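The Remgate file ran to 380 pages, and Seema Tomar had read them in order. She did not skip the schedules. The petition was on page 2, the husband's answer on page 5, and the rest was exhibits.

The question was narrow. Alfie Hulme wanted the protective order lifted before the custody hearing in June. His wife's statement said he had come to the house in Saltstead at 9:40 p.m. and forced the side door. His own statement said he had been at work.

Seema set the two statements side by side and marked the times in pencil. Alfie's employer, Brasiner, logged each badge at the gate. Badge 1028 went out at 6:15 p.m. and did not come back in.

"He could have left without the badge," said Denise Pearce, who had the desk opposite and represented the other side in most of Seema's cases before she changed firms.

"It says he left. He says he stayed."

"Then he's lying."

"Or the badge is wrong."

She requested the maintenance record for the gate reader. It arrived after lunch, one sheet, signed by Marjorie Wragg. The clock in the reader had been replaced in the spring and had not been set forward. Every entry was an hour slow.
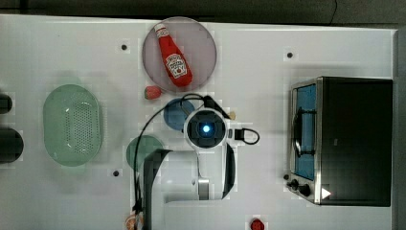 Seema corrected the figure to 7:15 and wrote it in the margin. It did not help him. The drive to Saltstead took fifty minutes -- less at night. He still had time to spare, and he had still sworn that he was at work.

She called him at four.

"Where were you after 7:15?" she asked.

The line was quiet long enough that she checked the connection.

"Do I have to say?"

"You've already said. I need to know whether to withdraw it."

She heard him close a door. She wrote the time of the call at the top of a clean page and waited for him to begin.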